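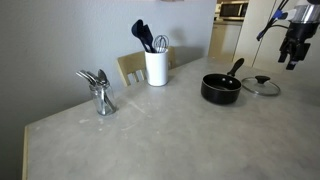
Mixed demos vs single-kitchen demos, lid placement results

tpartanen
Posting our numbers from November before they get buried in a folder. The task is lid onto saucepan, one arm, two-finger gripper. We trained two policies with the same architecture and the same number of demos, 80 each. Policy A got all 80 in the Drenodthorpe kitchen. Policy B got them spread across 3 kitchens, Drenodthorpe included. Then we ran 24 trials of each in Drenodthorpe, with start positions of pan and lid drawn from the same printed list.

A finished 75 percent of its trials. B finished more than that, even though it had seen far less of that kitchen. I expected it the other way around. Most of A's failures were the same thing: the gripper comes down beside the knob, closes on nothing, and the arm carries on to the pan as if it had the lid.

Gunther F
What counted as finished? Lid seated on the rim, or lid somewhere on the pan?

tpartanen
Seated, gripper open, arm clear of the pan. If it was tilted on the rim we scored it a fail, and Gisela and I scored separately from the recordings. We disagreed on one trial and called it a fail.

clem_moreira
I don't think 24 trials per policy gets you very far. A few lucky grasps and the order flips. I'd want to see the same list run twice before I said anything about diversity helping.

Also, glass lids. The dome gives you reflections that change with the time of day. If A was trained in the mornings and tested in the afternoon you may be measuring daylight.

tpartanen
Fair on the trial count. On the light, A's demos were all recorded between 9 and noon, and testing ran until 4 pm. So yes, that could be part of it. B's demos were recorded at all hours because we took the time slots we could get.

Gunther F
Then you changed two things at once and the title of the thread is wrong. It's kitchens plus lighting.

gmontecinos
I ran the sessions with Tiina. I'd agree with Gunther about the title, but I don't think light explains all of it. I sorted A's failures by start time and they are spread over the whole day. What they have in common is that the lid starts close to the pan on the handle side. There were hardly any demos like that in A's set. The operator liked to have room and kept setting the lid farther out.

clem_moreira
That's a third variable.

gmontecinos
It is. I'm not defending the design, I'm saying where the failures were.

s.steinbach
We saw something close to this at Hollmann with a metal lid, so no reflections to blame. Going from one room to several helped, but when we went back and forced the operators to use a placement list during recording, the one-room policy caught up most of the way. My guess is your extra kitchens mainly bought you variety in where people put things down. Other clutter on the table made little difference for us as long as it stayed away from the pan.

Gunther F
Did you publish that?

s.steinbach
No, internal note. I'll ask if I can share the table.

tpartanen
Plan for the rerun, tell me if you'd change it: new A set with the placement list used for recording too, sessions split between morning and late afternoon, B left alone. Same test list, run twice. We're using the Anow logger this time, so grasp width gets saved for every step — last time we had to guess from video when the gripper had missed.

clem_moreira
I'd rerecord B with the list as well. Otherwise A gets the better demos and you have the same argument in the other direction.

tpartanen
That's another 80 demos. I'll ask for the arm time.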